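3.2 Arrangement of mixed offering plates

The household plates recorded in Vivville differ from the shop displays discussed in Section 3.1 in one basic respect: they are built from whatever is in the kitchen. A shop display uses one kind of fruit, graded by size, and its stability comes from the regular packing of near-identical spheres. A household plate mixes large and small items, smooth and rough skins, fruits with a flat base and fruits with none. The question for this section is how a stable and presentable pile is obtained from such material, and which item is placed last.

We use the following terms. The bed is the set of items in direct contact with the plate. The crown is the single item, or in a few cases the pair of items, that touches no part of the plate and has nothing resting on it. Fillers are items whose diameter is less than half that of the largest fruit present. A plate is closed when the crown is in position and open at any stage before that. Items that lie on the plate but carry no load are called loose, regardless of size.

The corpus holds 316 plates, each documented at one or more stages of assembly. Across these, 1679 individual items were identified by kind. Items that could not be identified with confidence were entered as "other" and are left out of the contact analysis. Plates were round in the large majority of households, and the results below are restricted to round plates. Oval dishes and footed bowls are treated in Section 3.4, where the raised rim changes the problem considerably.

Bed formation. Most arrangers began with oranges or mandarins. Three fruits of similar diameter were set in mutual contact near the center of the plate, leaving a hollow between them into which the crown would later be seated. Where only two large fruits were available, the third position was usually taken by an apple or a tomato. Four-fruit beds also occurred but needed more correction: the four tend to spread into a rhombus when loaded, and the crown then drops until it touches the plate. Several arrangers countered this by wedging a filler under the outer side of one fruit. Cherries were rarely used for the purpose, as they roll and bruise. Water chestnuts served well, having a flattened form and a rough skin that grips both the glaze and the neighboring fruit.

Crown selection. In a majority of households the crown was the largest item of the most numerous kind. Color was a secondary criterion. When interviewed, arrangers mentioned a deep, even orange more often than size, but the plates themselves show size to be the better predictor. Orientation was also consistent. The stem scar was turned upward or slightly toward the back, and fruits with a pronounced neck were avoided in this position. A crown set with its scar downward was corrected by another member of the household in nearly every instance we were able to follow.

Placement of small items. Longans, cherries and similar fruits were added in one of two ways. In the first, they were distributed in the gaps of the bed before the crown was seated. In the second, they were laid around the foot of the pile once it was closed. The first method gives a fuller appearance from above, but it interferes with the seating of the crown if a small fruit rises above the hollow. The second is quicker and can be revised without disturbing anything. Single small fruits, placed as accents at the front or side, were more common than clusters. We had expected the opposite.

Figure 4 gives a typical case of a citrus pile with mixed small items. Oranges lie beneath and around a large mandarin at the top, with a cherry at the front, a longan to the right, and two water chestnuts toward the back of the plate. The kinds present span almost the full range of diameters in the corpus, and the dark items are split between front and back.

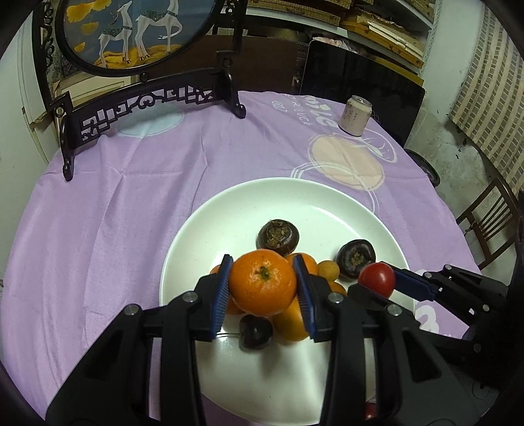 Boyang Cui objected, on reading a draft of this section, that the term "crown" presupposes a finished pile, and that an arranger in the middle of the work may have no such item in mind: the top fruit is often only the most recent one, and may be moved three or four times before it is left alone. He proposed "uppermost item" for open plates and would reserve "crown" for closed ones. We have adopted the distinction in the coding sheet (Appendix B) but keep the shorter term in the running text where no confusion can arise.

The objection has a practical consequence for the count of adjustments. If any change of the uppermost item is scored as a replacement of the crown, the number of replacements per plate is inflated, most strongly for arrangers who test several fruits in the hollow before choosing one. Under the revised rule, a replacement is scored only when an item has been released, left in place while at least one other item is handled, and then exchanged. Touching or turning the uppermost item does not count. The figures in Table 6 follow the revised rule throughout.

Tomatoes. The tomato calls for a separate note. It appears on household plates far more often than on shop displays, and arrangers disagreed on whether it belonged there. Those who used it valued its color against the citrus. Those who left it out referred to its soft skin, or considered it a vegetable and therefore out of place. Where used, it was almost always put near the rim. Its smooth surface gives little friction against orange peel, and a tomato set within the bed allows the neighboring fruit to slip. In the bench tests a bed of two oranges and one tomato failed under a mandarin crown more often than any other combination - see Table 7 - and failure generally began at the tomato.

Bench tests. To separate the effect of the bed from the skill of the arranger, we assembled standard piles on a flat glazed plate supplied by Dal Bello and loaded each with a single crown. Each of the bed types was built 100 times, with fruit drawn at random from a mixed stock, and the plate was then turned by hand through one full revolution. A pile was scored as stable if no item had left its original contacts by the end of the turn. Three-fruit citrus beds performed best. The addition of water chestnuts as wedges improved the four-fruit beds but made no measurable difference to the three-fruit ones, where the hollow is already well defined. Fruit stock was renewed every Tuesday, as peel friction changes noticeably with storage.

Support surface. Most of the household plates stood on a covered table, and the cover matters more than we first assumed. A thin printed cloth laid directly on a hard top allows the plate to creep when fruit is pressed into place from one side. On a padded cover the plate stays put but may settle at a slight tilt, which biases later placements toward the higher side. Neither effect was large enough to upset a closed three-fruit pile. Both were large enough to alter the position of loose items, and for this reason the coordinates of loose items are reported relative to the center of the pile and never to the table.

Objects near the plate. Plates were seldom alone on the table. Framed screens, cups, canned drinks and vases were recorded in the immediate surroundings, and arrangers frequently oriented the pile with respect to the largest of these. Where a decorative screen stood at the back, the plate was normally set in front and to one side, so that the picture remained visible to a seated guest. We coded such objects by kind and approximate bearing only. A finer treatment would need the position of the seats, which was noted for the Tetelton households but not for the remainder.

Comparison with earlier material. The Drallum survey, which covered 3000 plates by questionnaire, reports a preference for symmetrical piles. Our observations support this only in part. The bed is close to symmetrical in most cases, as it must be if it is to carry a crown, but the small items are not. They gather on one side, most often the side nearest the arranger's dominant hand, and are rarely evened out afterward. A questionnaire would not be expected to reveal this, given that respondents describe the plate they intend to make. The two sources agree on the use of an odd number of large fruits and on the avoidance of items with broken skin.

Two limits should be noted. The corpus was collected in January, when citrus is plentiful, and the dominance of oranges and mandarins in the bed may not hold at other times of year. Pears and peaches in particular are almost absent, and their shape would probably require a different bed. Second, the order of placement was inferred for plates documented at a single stage, using the contact rules in Appendix B. These plates are included in the counts of kinds but excluded from all statements about sequence.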